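Sostmont wildlife park told to back up claims about its 'lucky' white hare
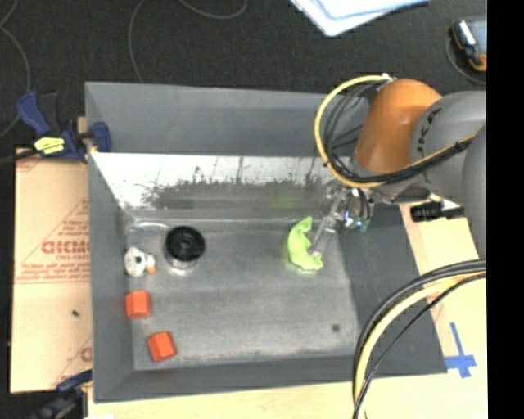

A large grey open-topped bin with a few loose objects in it.

Visitors to Sostmont wildlife park are being asked to believe in a white mountain hare that stays white all year, and, according to the sign by its pen, brings good weather to anyone who spots it before noon.

The second claim can be left alone. The first has annoyed Hashini Wijesinghe, who has studied upland hares for 17 years and says she would like to see it in July.

Mountain hares do turn white, or mostly white, in winter. In spring they moult back to brown. The change is set off largely by day length, so a mild January makes little difference and the animal can end up very visible on a bare hillside.

"A hare that never turned brown would be interesting," Wijesinghe said. "A photograph taken in January doesn't show me one."

The park, run by a company called Bellex, says two keepers have watched the animal since last autumn. Last autumn to now does not cover a summer. Asked about this, park manager Harsh Mittal said the keepers were "very experienced" and that more details would follow.

It may be an albino, or a pale domestic rabbit with a good publicist. Albino hares have pink eyes, and the sign is silent on eyes.

Meanwhile 900 people have paid extra for the "white hare walk", which goes past the pen and on to the gift shop. Mittal would not say whether they would get their money back if the hare turned brown.

The walk is on sale until the end of April, which is when the moult usually gets going.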